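Bumorness Institutional Garment Finish, Concentrate

Bumorness is a fabric finish for use in the final rinse of institutional laundries. It is supplied to hospitals, residential care homes and hotels that process staff and patient clothing on site. The concentrate is free of added fragrance and dye and may be used on cotton, polyester and blends of the two.

The finish is dosed automatically through the Prulo wall unit or measured by hand with the cap supplied. It should not be combined with chlorine bleach in the same rinse. Garments may be tumble dried or pressed after treatment.

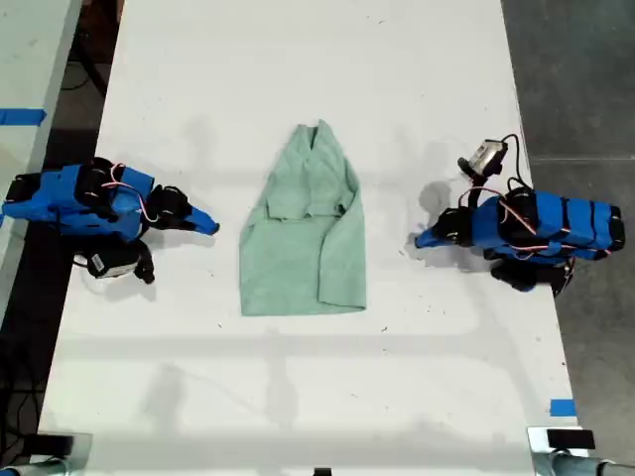
Category: Laundry Care > Finishes and Softeners

Standard dosage is 13 ml per kilogram of dry linen. For heavier work clothing, increase the dosage to 41 ml. Towels and other absorbent items should be treated at the standard dosage only, as repeated heavy use reduces absorbency.

Pack sizes
3000 ml bottle, with measuring cap
54 liter drum, tap sold separately

Storage
Keep upright in the original container and protect from frost. Drums opened before March should be used before the annual stock check.

Related products
Clornent Stain Pretreatment
Paulík Starch, powder

Safety data sheets and contract pricing are available on request from Lorena Iturra, Institutional Sales.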